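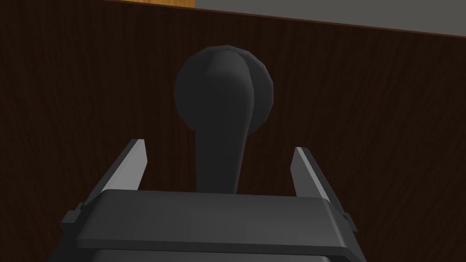 The town that repairs its own coats

When I moved to Morow I owned one good winter coat, and by February its lining had come apart under both arms. I asked my neighbour where I could buy another. She looked at me as if I had said something rude, and then she wrote down the address of Samah Alaoui.

The workshop is above a bakery in Forsberg Street. It opens at seven in the morning, when the stairs smell of bread, and at half past seven there is already a queue. Alaoui learned to sew from an aunt and later spent eleven years at Nesine, the coat factory by the river. When Nesine closed, 249 people lost their work, most of them women who could set a sleeve without looking.

"We had the hands, and the people had the coats," she told me. "It was only a question of a room."

Last winter the workshop mended 700 garments. A new zip is the most usual request, then linings, then pockets which have been torn by keys. The oldest customer is 84 and brings the same grey overcoat every autumn. It was her husband's. By now the collar, the buttons and the whole inside have been changed, and she still calls it his.

Not everything can be saved. Cheap padded jackets are the hardest, Alaoui says, for the cloth tears again beside each new stitch — she prefers to say this at once and take no money. Some people become angry. Others leave the jacket with her for patches.

I waited nine days for my coat. The new lining is dark green, a colour I would not have chosen, and it came from the old stock of Stireo, a curtain shop that left 200 metres of cloth behind when it moved. Half the town, I have since learned, is green on the inside.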